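The Comeo Adjustment

The tide gauge at Bridesex is a steel pipe bolted to the harbour wall. Inside the pipe is a float, and on the float is a wire, and the wire turns a drum. The drum was made by Vasić and has needed one new bearing since it was fitted. I have read it every morning at six for eleven years and entered the figure in the book.

In July the figure stopped agreeing with the sea.

The first difference was small. The drum gave 618 and the painted board on the steps gave 613. Five centimetres can be swell, or weed on the float, or a tired reader. I cleaned the float. I checked the wire against the steel tape and found no stretch. At noon I read both again and the gap was still five.

The manual allows for this. Section 50 says that where two instruments disagree, a third is to be consulted, and that the third should be further along the coast. The nearest is at Wumum, which has an electric gauge and a telephone. I rang it. A recorded voice gave the level in metres, then repeated it. Wumum agreed with the painted board.

I wrote to the office at Comeo, enclosing copies of both columns. The reply came on a single sheet. It said that the Bridesex drum was the reference for the district, that the reference could not by definition be in error, and that the board should be repainted five centimetres lower. A tin of black enamel would follow.

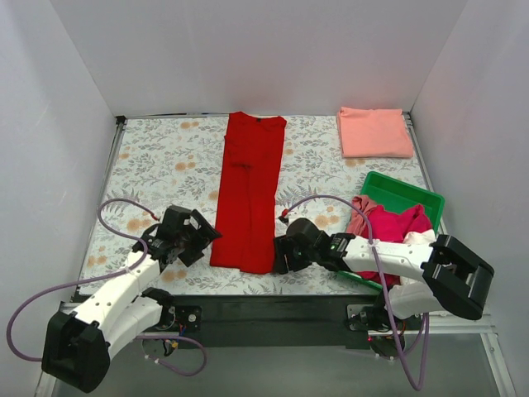
The enamel came and I did the work at low water, with a plumb line and a stencil. The steps are slippery below the eighth and I tied myself to the ring. When the paint had dried, the board and the drum agreed. I entered this in the book and underlined it.

Four mornings later they were apart again, by two centimetres this time. I waited until the gap had grown to five, then wrote to Comeo. They sent another tin.

I began a second book. In it I recorded the distance from the top of the harbour wall to the water, taken with the steel tape and a brass weight, at the same hour as the official reading. It is a crude method and the weight swings in an easterly. Still, over 52 mornings the corrected levels followed Wumum and did not follow the drum. The sea at Bridesex was doing what it had always done. The drum was recording a different sea, slightly higher, with its own springs and neaps.

I plotted it on squared paper. It made a good curve. The high waters came nine minutes later than ours, and there was a surge near the end of the month, steep on the rising side, of the kind that follows a deep low passing to the north. We had had no wind to speak of. The boats had hardly moved on their lines.

The drum peaked that night at 913. The top of the wall is 870. I stood on it in my boots at the hour of high water, with the lamp and the tape, and measured down to the surface in the ordinary way. The stone was dry. Inside the pipe the wire was still running out, and I could hear the float knocking near the cap.

I closed the housing and entered both figures, one in each book. Then I wrote to Comeo and asked for more enamel, and for a longer pipe.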